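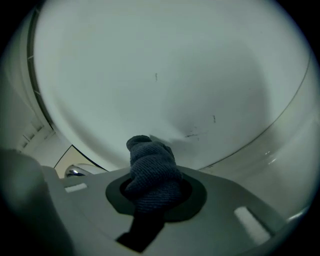
Page last changed: October, 4:15 pm

Wanted: people who do their own laundry and don't mind writing about it

Hi, and thanks for stopping by! I'm putting together a small project called Conel, and I need regular folks to keep a laundry diary for me. You don't have to be good at laundry. I'm not. I once turned a whole load of dish towels the color of weak tea and I still don't know how.

What I'm after is how people in Mandgate wash, dry and put away their clothes when they're just getting on with their week. Do you sort? Do you read the little tags? Is there a chair in your bedroom that's been wearing the same sweater since spring? I want to hear about the chair. All of it ends up in a booklet that I'm writing for new renters, the kind who have just moved out on their own and are standing in front of a machine with a sock in each hand.

What you'd be doing

You'd keep the diary for three weeks. Every time you run a load, you jot down what went in, what setting you picked, how you dried it and anything that bugged you. A few lines is plenty (I've had people send me two pages on fitted sheets, and I loved every word, but please don't feel you have to). You can write it on paper or type it up, whichever you'll stick with.

After that we'd have one chat, in person or by phone. I'll ask some nosy questions about detergent and you can tell me to mind my own business.

Who I'm looking for

I have room for 62 people. You need to be 18 or over and live in Mandgate or out along the Olloseo road. Shared laundry rooms, laundromats, a machine in the kitchen, a tub and a clothesline - all fine. I'm short on people who wash for a big household and people who work nights, so if that's you, please write in! Roommates can both join, but you'd each keep your own diary.

Sorry, I can't take anyone who works for a company that sells soap or washing machines. Geagea, the little print shop that's making the booklet, asked me to keep it clear of that sort of thing and I think they're right.

What you get

There's a thank-you of $3 for every load you write up, paid when you hand in the diary, plus a copy of the booklet once it's printed. The first run is 500 copies and I'm setting yours aside before the rest go out. Your name won't be in it. If I want to quote something you wrote, I'll check with you first.

How to join

Drop a note in the Conel box by the front counter at Geagea, or use the contact form on this site. Tell me where you do your wash, how many people you wash for and the best time to call. I'm usually at my desk until 6 pm and I'm slow with email on weekends - give me a few days before you decide I've forgotten you.

If you start and find you hate it, just let me know and send what you've got. I'll still pay you for the loads you wrote up.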